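Chapter 7
Buying the Skill: Practice Kits, Instruments and Service Plans

What you should get from this chapter
How to read a vendor quote for a robotic suturing practice package. Which parts wear out and who pays. How to run a short bench trial before signing anything. Some arithmetic, not much.

Terms to know: consumable, use-limited instrument, interrupted suture, throw, tail, service tier.

7.1 A quote arrives

Start with a case. Dumisani Nkosi runs the skills lab at a mid-size teaching hospital. He has console time on weekday evenings and a line in the budget for practice materials. In February he asks for quotes on a suturing package and gets two back. One from Gollovora, one from Tulico. Same job, on paper. Tissue pads, thread with needles, a set of training instruments, a service plan.

Gollovora wants 2,840 dollars for the year. Tulico wants 2,395. Easy choice? Read the second page.

The Tulico price leaves out replacement pads after the first box. Gollovora includes them, but its instruments are use-limited, meaning each one is counted down by the system and locks out at zero. Tulico's are not counted, but sharpening and jaw alignment are billed by the visit. So the two numbers are not prices for the same thing and should not be put side by side yet. Students do this all the time on the first problem set. Try not to.

7.2 What is in the box

Pads first. A pad is a consumable, it gets cut, sewn, cut again and thrown out. The questions are how thick, how many layers, does it tear when the thread is pulled at an angle. Cheap pads tear. A pad that tears too easy teaches people to be timid, and a pad that never tears teaches them nothing about force. The Danladi pad, sold seperately and fits either kit, is often used as the middle ground.

Thread next. Learners burn through it fast. Long tails, dropped needles, knots redone. Budget for waste.

Then instruments. The tips do the work and take the wear. Jaws that do not meet evenly will slip on thin thread, and the learner will blame their own hands. Check jaw faces at every delivery. Check them again mid-term.

Last, the service plan. Response time, loaner policy, who pays shipping. Read the loaner policy twice — most complaints start there.

7.3 The bench trial

Never buy from the brochure. Ask for a trial unit and put one real task through it. The task used in this book is the Mollumano line, a single straight cut closed with interrupted sutures, one instrument trip after another, no rushing. It is simple on purpose. Anyone can see if a knot sits over the cut or off to the side.

Aurelia Strebel, who wrote the lab manual that goes with this chapter, has learners stop partway and look before they go on. Her notes from one trial session, dated 1st August, are short: "Tails uneven. Spacing ok. Do not trim the last one yet, look at it first." Good notes. You can act on them.

What to look at when the work stops midway:

Spacing between stitches
Knot position over the cut
Tail length on finished stitches
Where the loose thread is lying
Where the needle is

That last one gets skipped. A needle left on the pad is easy to lose track of, dark thread and dark needle look alike in low light. 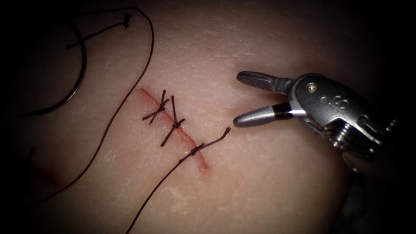
Figure 7.1 Interrupted sutures on a training pad, part way through. Third knot still untrimmed, lower part of the cut still open.

Use Figure 7.1 as you would a trial unit on your own bench. Go down the list. Is the spacing acceptable? Compare the short tails on the first stitch with the long ones on the third. Then find the curved needle, over on the left. Write down what you would tell the learner, in one line, the way Strebel does.

Then write what you would tell the vendor. Different line. A still picture says little about grip or knot strength, so plan what you still need to test by hand.

7.4 Back to the quote

Nkosi's lab has a ceiling of 4,000 dollars for the year, everything in. One visit for jaw alignment from Tulico costs 241 dollars. Say two visits. That puts Tulico at 2,877, already over Gollovora, and no extra pads bought yet. But Gollovora's counted instruments may run out before the year does, and a replacement is not in the quote. Nkosi needs one more number from each vendor before he can decide. Section 7.5 works out which ones and how to ask for them in writting.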